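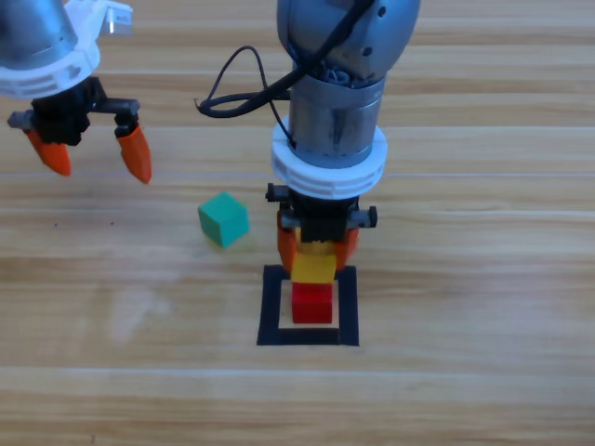 April 2, 2018. Block stacking, Catterall bench

Lovely afternoon on the blocks! Swapped the old Prument set for the coloured ones and I'm smitten. Red and yellow read so well against the honey planks, and the black square gives the eye somewhere to go. I want the tape square kept exactly where it is, please (Brastov lot, this means you).

Order to try next: red at the bottom, yellow on it, green last.
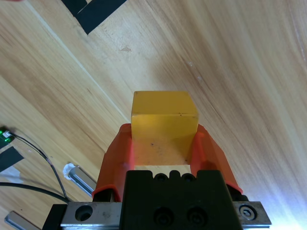 Yellow cube, close up. Small specks on the front face.

Love how the light gets into the lower half of it. Must ask Stastarard if they do a blue.

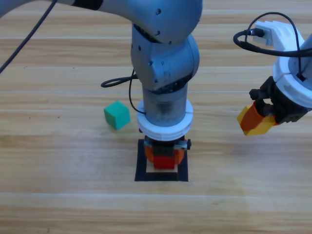

Page last changed: April, 13 edits

Red over the square, green waiting to the left. The green has a soft, foamy look, so I'd like to try a whole tower of that sort. Still to do: wipe down the planks, label the tub, order more black tape.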